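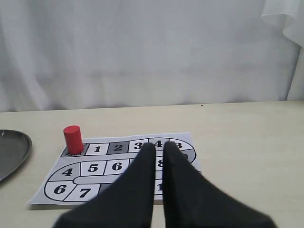 White curtain, cream table, very long budget night

OK so the town of Pearce finally passed its budget and I sat through the whole thing, so you get a thread. Sorry in advance, it's a money thread!

First the big one. Property tax is going up. On my house it comes to 31 dollars more for the year. I was braced for way worse after all the yelling in September last year, so I'll live.

Roads got the most new money, and most of that is Stovell Avenue. If you've driven it lately you know. They're redoing it from the bridge to the school, and the side streets have to wait for the next round (mine is a side street, I'm thrilled).

The library asked for Sunday hours again and didn't get them. It did get to keep its 20 hours a week of kids' programs, which had been on the chopping block in the first draft.

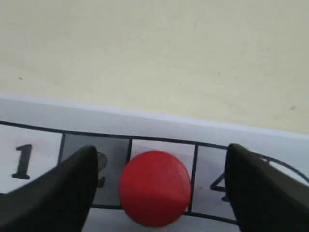

Then there's trash pickup. The town is dropping the old hauler and going with Skiltesa. Same pickup days, but bulky items will cost you 50 dollars a trip. Couches used to be free. Get rid of your couch now is my advice.

Kenneth Baxter was the only no vote. His point was that the rainy day fund is getting tapped two years in a row and there's no plan to fill it back up. I don't agree with him on much but I wrote that one down.

Someone asked about the pool. The pool is in there! Repairs only, no new slide. Season passes go up to 200 for a family, and they said there'd be a discount for people on assistance but I couldn't find it anywhere in the packet. If you find the page number please send it to me.

The full packet is on the town site under Finance, and there are paper copies at the Clundora Street office if you hate PDFs as much as I do. Start with the summary table near the back, the front half is mostly letters.

Going to bed. Will answer questions tomorrow, except about the slide.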